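Ticket 3274
Subject: Left hand gripper loses signal during plug task
Opened by: Delia Barbu, Sorau site
Assigned to: Fabian Hollenstein
Status: waiting for parts

Delia Barbu, 12 September 2024
We have a problem with the left gripper of the Tostero hand set. During recording the jaw position value stops and stays at 88, also when I open and close the jaws fully. After a few seconds it comes back by itself. In the last session it happened 4 times. The right gripper has no such fault. The software shows no warning, so we noticed it only when we checked the files.

Fabian Hollenstein
Thank you for the report. Please tell me if the fault comes more often in one position of the hand. Please also send a picture of the station with both grippers in use.

Delia Barbu
It comes mostly when I hold the left gripper low, at the near left corner of the white board, with the jaws open. The right one holds the part in this moment.
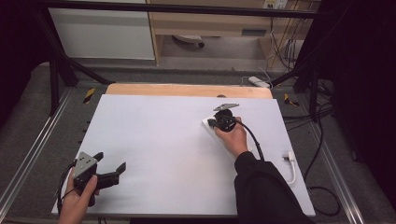
Left gripper open at the board corner, right gripper on the white part.

Fabian Hollenstein
I suspect the cable of the left gripper. Please do the following with the recording stopped:
1. Hold the gripper still and move only the cable near the housing.
2. Watch the jaw value on the screen.
3. Exchange the left and right cables and repeat.

Delia Barbu
Done. With the original cable the value freezes when I bend it down. After the exchange, the fault moved to the right gripper. The left one worked well for almost 1000 samples, then I stopped the test.

Fabian Hollenstein
Then the cable is defective and the gripper is fine. I ordered a new one from Ultard. Please mark the old cable and do not use it. Wiebke Ruppert will check the files recorded since August for the same frozen value.

Delia Barbu
Cable is marked and removed. The station stays off until the new one arrives.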